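How to fix a slow bathroom sink (without calling anybody)

Updated Fri 27 February. Fixed the part about the washer, thanks to everyone who wrote in.

Quick one. Sink in our place on Lawal drains slow every winter. House is from 1988, pipes too as far as I can tell. Have done this job enough times now to write it down properly, or at least write it down.

This is for the small basin in the bathroom, water standing there while you brush. If the tub and the toilet are backing up too, stop reading, you have a main line problem and that's a different page.

What you need

Bucket, or a big mixing bowl you don't love
Old rags
Rubber gloves
Zip strip (the long plastic thing with barbs, cheap, hardware store)
Old toothbrush
Flashlight
Slip joint pliers, maybe
New beveled washers for the trap, 1 1/4 inch for most bathroom sinks. Check yours first.

No drain cleaner from a bottle. If you already poured some in, don't open anything. Flush with lots of water if it will go down, leave it overnight, and read what the bottle says. That stuff sitting in a trap will burn you.

Before you start

Clear the counter. Toothpaste, cup, soap, the lot. You will be pulling grey slime out of that drain and flicking it around, and a toothbrush standing open in a cup is right in the line of fire. Empty the cabinet underneath too if you have one. All the way, including the stuff in the back. Takes four minutes and you'll want the elbow room later.
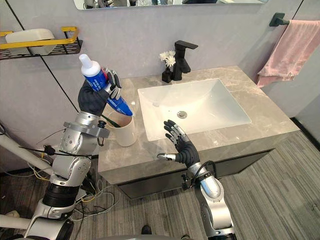
Begoñe Aguirre: Do the overflow hole first. I cleaned my drain twice and it still smelled, and it was all up in the overflow the whole time. Bottle brush and hot soapy water, then do the rest.

Good tip, added it as step 1. Not every sink has an overflow, if yours doesn't just skip down.

Step 1. Overflow

Small hole or slot high on the basin wall, or up front under the rim on some. Squirt of dish soap in there. Push a thin bottle brush in as far as it goes and scrub. Then pour hot tap water in slowly with a measuring cup or a funnel. Black bits will come out at the drain. Keep going until they stop. Mine took seven rounds the first time, gross.

Step 2. Get the stopper out

Three kinds, more or less.

Lift-out: pull. Done.

Push-to-close: hold the body still and unscrew the cap, counterclockwise. Some have a screw hidden under the cap.

Pop-up with a rod: the annoying one. Look under the sink, find the rod going into the back of the drain pipe. There's a nut around it. Loosen by hand, slide the rod back an inch or two, lift the stopper from above. A little water will dribble out, have a rag there. Take a phone picture of which hole the rod is clipped into before you touch it. I did not do this once and spent half an hour getting the stopper to close agian.

Scrub the stopper with the toothbrush. Throw the toothbrush out after. Label it, something, just don't put it back.

Step 3. Zip strip

Feed it down slow. Twist a bit. Pull up. It will come up with hair on it, a lot more then you think. Wipe on a rag, not in the toilet. Go again, different side of the pipe each time, until it comes up clean twice in a row.

The barbs are sharp on the good ones. Gloves.

Run the hot tap for a minute. Drains fine? Then you're done, skip to putting it back together. Most times this is all it is.

Step 4. Take the trap off

Still slow. OK.

Turn off the tap and tell people in the house it's off limits. Put the bucket under the U-shaped bit. Two big slip nuts, one each end. Plastic ones usually come by hand. If not, pliers, with a rag around the nut, gentle. Metal ones that have been there for decades can crack, so if it feels like it's going to, stop and just buy a new trap. I got the Jurnard kit last December and it went in fine, no complaints. Kalen sells one too, haven't tried it.

Pull the trap down and tip it in the bucket. Do NOT empty the bucket into the sink you just took apart. I have done it. My socks have done it.

Clean the trap in a different sink or outside with the hose. Look at the washers. Flattened, cracked, gone hard? Swap them. Note which way the bevel faces before you take the old ones off: the slanted side goes toward the threads it's tightening onto, flat side against the nut. (Had this backwards in the old version of the page. Sorry. Several people got drips.)

Shine the flashlight into the pipe at the wall. If there's a plug of gunk in reach, zip strip again, or a small hand snake. Mine goes to 16 feet and I've never needed all of it.
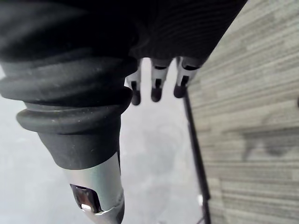
Step 5. Put it back

Trap up, washers seated, nuts on by hand first. If a nut goes on crooked take it off and start it again, don't force it. Hand tight plus a small nudge with the pliers. Over-tightening is how plastic nuts split.

Rod and stopper back if you had the rod kind. Same hole as in your picture.

Step 6. Test for leaks

Bucket stays there. Close the stopper, fill the basin halfway, let it all go at once. Trickling the tap tells you nothing. Dry the joints with a paper towel, wait, then touch each one with a fresh piece. Wet spot means tighten a hair or reseat the washer.

Leave a dry paper towel under the trap overnight. Look in the morning.

Still slow after all that?

Clog is further down the wall, or the vent is blocked. Gurgling when it drains points to the vent. That's up on the roof and I don't do roofs. I called the people over at Dristgate for that one, they cleared it same day.

Also check the stopper is opening all the way. Sounds dumb. If the rod is clipped too low the gap is tiny and water crawls, nothing wrong with the pipe at all.

Keeping it clear

Little mesh strainer over the drain, empty it when you see hair.
Zip strip once a month, takes a minute.
Kettle of hot (not boiling, if your pipes are plastic) water down there now and then.
Don't rinse shaving stuff and hair down together. They make a sort of felt.
Baking soda and vinegar: fizzes, smells ok after, won't shift a hair clog. Do it if you like it.

Kitchen sink page coming when I get to it. Different trap size, more grease, same bucket.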